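Ekanent: progress report to the Prendton Screen Fund
Period: January to March
Prepared by: Marijke Dewulf, series producer

Ekanent is an animated series for viewers aged twelve and over, adapted from the Marinho comics. The fund is supporting the edit and the English-language version of the first season, which has 9 episodes.
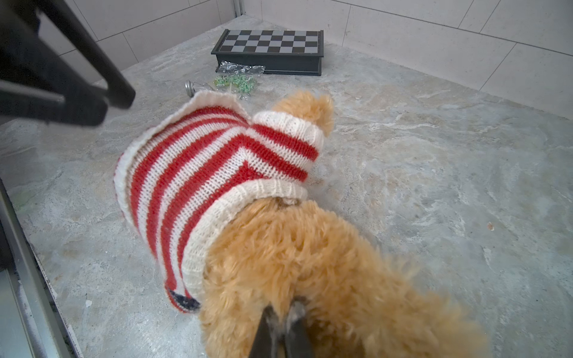
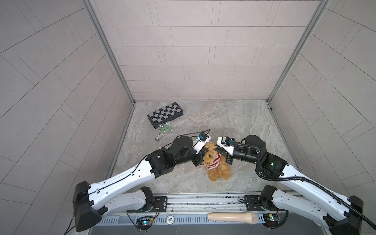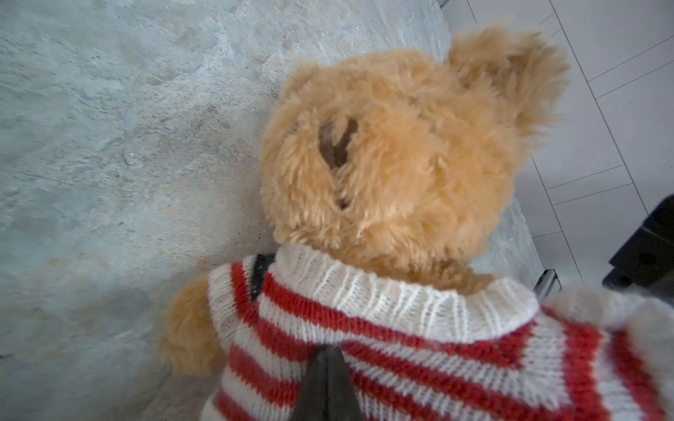 Golden-tan plush toys, in three pictures.

Work completed
Picture edit is locked on episodes one to six. The English dub is recorded for the first four, and the mix for episode one was delivered to the broadcaster in February. Subtitle files for the same four have been checked against the final dialogue — 842 lines were revised, most of them for length.

Episode five
The broadcaster's standards team asked for changes to the school siege in episode five. We have shortened the sequence, moved the worst of the violence off screen and added a content warning before the titles. The new cut runs 2 minutes shorter. It was accepted without further notes, and the original version will be kept for the disc release.

Delays
Episode seven is three weeks behind. Prirkum, the studio handling compositing, lost part of its night team in January and returned the harbour shots late. They have since sent a revised timetable and have met the first two dates on it. We have moved the dub sessions for episode seven to May. Final delivery of the season is unchanged.

Audience work
We showed episode one to an invited audience of 200 in Prendton in March. Written comments were good on the music and the lead voice. Several people found the opening flashback hard to follow, and we are adding a caption with the year.

Budget
Spending is within the agreed total. Extra editing on episode five was paid from contingency. We ask for permission to move the unspent travel money into sound — a revised budget sheet is attached.

Next period
Lock episodes seven and eight, record the dub for episodes five and six, and agree a broadcast slot.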